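How to Give a Beat-Up Metal Bin a Second Life

I love an old bin. Painted sides, scratched metal floor, a few dings from years of hard work, bring it on! I picked up a pair of them last April and they have turned into the most useful things on my table, so let me show you how I get one ready for small parts.

What you need: dish soap, a soft brush, two old towels, a sheet of fine sandpaper and a little paste wax.

Step 1. Empty it completely and tip it over a trash can. Tap the bottom a few times (grit loves the corners).

Step 2. Wash it with warm water and a squirt of soap. Go easy on painted walls, as anything already flaking will come off on the brush. Rinse and dry right away with the first towel.

Step 3. Feel along the top edges with a gloved hand. Where the paint has gone ragged, sand lightly until the edge feels smooth. You don't need to get back to bare metal!

Step 4. Rub a thin coat of wax on the floor, wait 10 minutes, then buff with the second towel. My friend Melina Ververidis skips the wax and her bins are fine, but I adore how easily things slide out afterward.
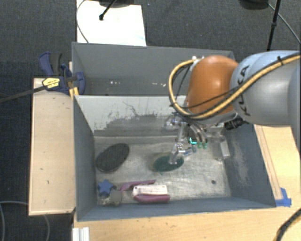

Scratches on the floor will still be there when you finish, and so will the cloudy patches. Leave them alone. I once spent a whole evening trying to polish them out and all I got was a sore wrist.

Step 5. Load it up, but keep to one layer if you can. Dark pieces show up so nicely on silvery metal, and you can grab the one you want without digging. If you have more than one layer's worth, start a second bin.

Wipe it out every couple of months and redo the wax when things start to stick.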